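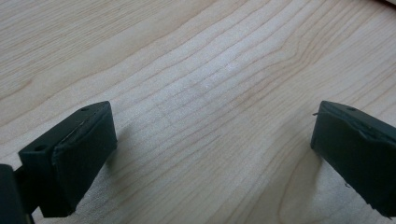 Photo: Gintarė Stankevičius

Josska – Grīnberga EP, reviewed 21st January

Six tracks, sung in Latvian, released through Flurketti as a download with a lyric booklet. The vocal sits well forward and the consonants stay clear on small speakers. Track 3 is the exception – the bass masks the second verse, and lowering it at 50 Hz helped only a little. Lyrics are printed in the original with an English version beside them. Two lines in the last song do not match what is sung. Credits list the composer and mixer but omit the lyricist. File tags are complete. Mastering is by Cendasus, a bit loud for material this sparse.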